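# Fluvgate hand-held gripper kit for wiping jobs: keep it or send it back?

**pinegrove_tinkerer**

Hi all, long-time reader, second post I think. I bought the Fluvgate starter kit (the hand-held gripper with the camera on it, $419 plus shipping) so I can record cleanup jobs at the bench and train my little arm on them later. The idea is table wiping: crumbs, drips, the kind of mess you get after any lunch with kids. I have 14 days to return it and I'm going back and forth like crazy.

The good stuff first. It's comfortable! I can hold it for a whole session and my wrist is fine the next day, which I can't say for the thing I printed myself last winter. The fingers open nice and wide and I always get both of them in the picture, which the guide makes a big fuss over.

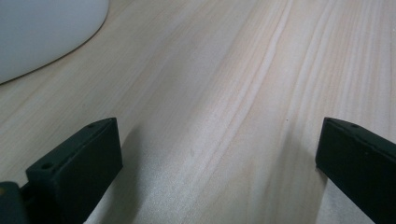 *Fingers open over the pine-looking top, white thing in the corner.*

What bugs me is the top I work on. It's very pale wood with streaky grain, and under my light I get a bright strip right between the fingers. Black fingers on a light table, great, I never lose those. But the small stuff? Tiny specks come out barely darker than the grain. I've recorded 137 clips and I went through a bunch of them at the kitchen counter last night, pausing and squinting, and I kept asking myself "is that a crumb or is that wood?" If I can't tell, I don't see how the model will.

And clear liquid is worse. Have a look at the right-hand side of the shine in this one: 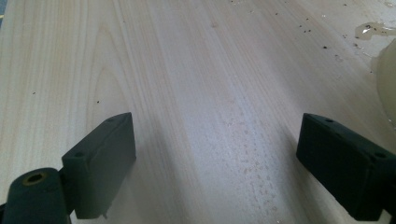 Bernton, 12/2/23

So the amber puddle up in the corner is easy, it has a dark outline and a fat white highlight. The black crumbs are easy too. But that trail of little droplets running down between the fingers, on the side nearer the right one, sits smack in the glare. I can see them because I know to look. The brownish ones aren't too bad, the see-through ones I only get from their outlines.

My questions, sort of in order:

- Is this the kit's camera or is it me and my lamp?
- Does anybody wipe with these fingers? They're big square blocks and I'm worried about how they'll hold a folded cloth.
- The seller page suggests 3,000 clips for a "reliable" skill. Do I really need that many for one table???

I'd love to hear from people who have had the kit longer than a week. Thanks in advance!

---

**nullville_bench**

I've had mine since February so I can speak to most of this.

Glare is your lamp. I had the exact same white band down the middle and I spent two evenings in the camera settings before I moved the light off to the side and bounced it off the wall. Big difference, and it cost me zero dollars. You'll still get some sheen on a smooth top. I wouldn't chase it down to nothing, though, because your arm is going to meet shine when it's doing the job for real. I'd shoot most of your clips with the soft light and then do a batch with the lamp where it is now.

The droplets in the second photo are readable to me, for what it's worth. The ring-looking one left of the cream-colored thing jumps right out. It's the strip in the shine where I have to slow down. Try tilting your wrist a bit more or less as you come in, since the shine slides along the table when you do, and a drop that vanishes at one angle shows up at the next. Don't hold the tool perfectly steady like they tell you to!

On cloths: yes, it works, with a catch. The bare fingers let a wet cloth creep out on me, so I stuck thin rubber pads on the inside faces. Fold the cloth so there's a thick edge to grab. A sponge is much easier, start with that. And check that the fingers still close evenly after you add the pads, mine went a hair lopsided the first time and I had to redo one side.

I'd keep it. The grip is the best part of the whole kit and I've used mine for way more than tables.

---

**mopbucket99**

return it and get a darker table lol

no but seriously a dark placemat fixes half of this for crumbs that are light. doesn't help with black ones obviously

---

**slowsoldering**

I'm going to be a little less sunny. I liked the tool and I sent mine back, and the reason was the software that comes with it. Every export took me forever and it dropped the odd clip without telling me which. If yours is exporting fine then maybe they've fixed it, so please test that before your return window closes! Export everything you have, all 137, and count what lands in the folder.

About the 3,000, I wouldn't take that number too seriously for one table and one kind of mess. I'd train on what you've got now, watch where the arm goes wrong, and record more of those cases. For wiping I'd bet it's going to be small clear drops, same as what's bothering you. Do plenty of clips where there's a puddle AND crumbs, because a wipe that's fine on water pushes crumbs all over the place, and my arm left a lovely smeary arc of grit at the end of every pass.

One more thing. Put some clips in with a clean top where you don't wipe at all. I skipped those and ended up with an arm that scrubbed bare wood like it was being paid by the hour.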